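Section 4: Setting Up the Sorting Board

By now you have the Irlow table standing level and the legs locked (Section 3). Good - the fun part starts now! This section covers laying the board, putting out the shape blocks, and running your first few sorting rounds. Set aside 12 minutes the first time. After that you'll do it in two or three without looking at the manual.

What you need

The Irlow perforated table
The sorting board
One bag of Skosport shape blocks
A soft, dry cloth
The Bollari tray or any shallow bowl

4.1 Laying the board

1. Wipe the table top with the cloth. Crumbs and grit like to settle in the rims of the holes, and a single grain under the board is enough to make it rock.

2. Check both faces of the board and choose the smoother one for the top. Run your palm along the grain, then across it. If you feel a rough spot, a few light strokes with fine sandpaper will take care of it.

3. Set the board down flat, with the grain running left to right from where you'll be sitting. The stripes in the wood make a very handy guide later on, when you want to describe where a block is ("two stripes up from the edge").

4. Leave a margin of table showing on every side. You want room to get your fingertips under the board when it's time to lift it off.

5. Press down on each corner in turn. If one corner moves, lift the board, wipe again and turn it end for end.

Note: The board is not fastened to the table. For everyday sorting its own weight holds it well enough. If small children will be leaning on it, put a thin rubber mat underneath - just cut the mat smaller than the board so that it stays out of sight.

Caution: Don't drag the board across the table. The rims of the holes can scratch the underside, and a scratched underside will scratch back.

4.2 Getting to know the blocks

Tip the bag out into the tray first and give everyone a chance to handle the blocks. Really, don't rush this! Half the pleasure of this set is how different the shapes feel. A hexagonal prism has flat sides you can count with your thumb, a cylinder has none at all, and a star is all points and pockets. Try guessing a few with your eyes closed.

Each block has two properties that matter for the activities: its color and its shape. Size can vary a little between blocks of the same shape, and you may use that as a third property once the first two are easy.

Caution: The blocks are small. Keep them away from children under three and from pets that like to chew. Count the blocks out and back in if toddlers are in the house.

4.3 Putting out a starting layout

A starting layout is the mix of blocks on the board before anyone sorts anything. It should look casual, with a few blocks on their own and a few touching.

1. Pick nine blocks. Make sure you have at least two colors that show up more than once, and at least one shape that shows up more than once.

2. Place two single blocks well apart on one side of the board. Yellow ones work nicely here, as they're easy to find again against light wood if you've placed them with some space around them.

3. Build one tight group near the middle, slightly off center. Mix the colors in the group and let the blocks touch. A star tucked in front of a cube is a lovely one, because the sorter has to look twice to separate the two outlines.

4. Put a pair in a corner area, one block a little in front of the other.

5. Place any blocks that are left wherever there's an open patch.

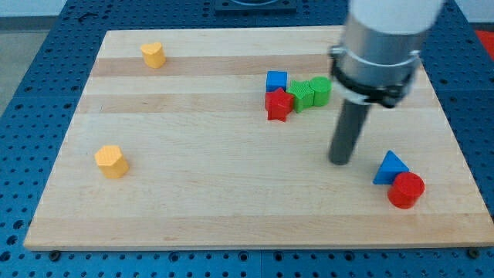 6. Walk around the table once and look at the layout from the far side. A block that is plain to see from your chair may be half hidden from the other one. If two people are playing, nudge things until both have a fair view.

Note: Stand the prisms and cylinders on end if you can. They take up less room and the top face is easier to recognize. Triangular prisms may be stood point up for a tougher round.

4.4 Your first rounds

Round 1, by color. Gather each color into its own corner. No timer, no points.

Round 2, by shape. Return to the starting layout and sort again, ignoring color completely. Most people reach for the wrong block at least once, and it gets a laugh every time.

Round 3, odd one out. The sorter closes their eyes while you take away one block. What's missing? Start with a single block before you move on to groups.

Once these feel easy, try the Kırmızıgül variation: red blocks may only be moved last, whatever you're sorting by. It sounds like nothing, but it changes the order of every move on the board.

4.5 Clearing away

1. Return the blocks to the tray and check that you have all nine.

2. Wipe the board along the grain with the dry cloth. Use a barely damp cloth for sticky fingerprints and dry it right after.

3. Lift the board with both hands and store it flat. Leaning it against a wall for weeks can cause it to bow.

4. Look over the table top before you fold it.

Replacement blocks can be ordered singly under part number 1297, and the board under part number 287. Please give the color and the shape with your order.

Continue to Section 5 for two-player games.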